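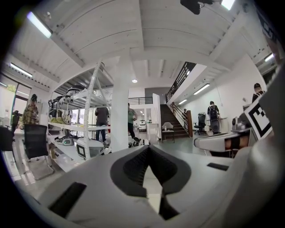
Grumeter, janvier

Accueil Entretiens Bâtiment Normes Archives Contact

Acoustique des plateaux ouverts : « le temps de réverbération ne suffit pas »

Amra Kelmendi dirige le pôle acoustique du bureau d'études Vondis. Depuis plusieurs années, elle intervient sur la réhabilitation d'ateliers et de bureaux paysagers. Son dernier chantier, un plateau de 531 m² dans l'immeuble Melumard, vient d'être réceptionné.

Le programme initial ne mentionnait qu'un seul critère : la durée de réverbération moyenne. « C'est une grandeur utile dans un volume cubique. Sur un plateau long et bas, elle décrit mal ce que perçoit un occupant », explique-t-elle. Son équipe a demandé l'ajout de la décroissance spatiale de la parole, mesurée le long d'une ligne de postes. L'avenant a été signé avant la consultation des entreprises.

Les relevés ont été effectués un dimanche, ventilation en régime nominal. Vingt-quatre positions de microphone ont été retenues. « Mesurer ventilation coupée donne un bruit de fond flatteur et une distance de distraction fausse. Il faut la configuration d'usage, mobilier compris. »

Le maître d'ouvrage souhaitait conserver les plafonds existants. Le traitement a donc été reporté sur les parois verticales et sur des écrans entre postes. Amra Kelmendi reconnaît que la solution a un coût. « À performance égale, on pose davantage de surface absorbante. Un plafond reçoit le son de partout, un mur n'en reçoit qu'une partie. » Les panneaux ont été montés avec une lame d'air de 10 cm pour améliorer l'absorption sous 500 Hz, bande dans laquelle les produits minces collés restent peu efficaces.

Spyros Softić, chargé des mesures, signale un écart entre calcul et réception. Le modèle prévoyait une décroissance plus forte dans la partie sud. L'écart provenait des joints périphériques des cloisons vitrées, repris depuis par l'entreprise Gashi. « Le logiciel suppose une cloison étanche. Un joint discontinu sur quelques centimètres se lit tout de suite dans les aigus », précise-t-il.

Interrogée sur les systèmes de masquage sonore, Amra Kelmendi reste réservée. Elle les admet lorsque le bruit de fond est très faible, et à condition que le niveau soit réglé zone par zone. « On ne corrige pas un plateau trop réverbérant en y ajoutant du bruit. »

Une seconde campagne est prévue après l'installation complète des équipes. Elle comprendra un questionnaire aux occupants, dépouillé séparément des mesures.

Dernière mise à jour : janvier
10 partages | 0 commentaire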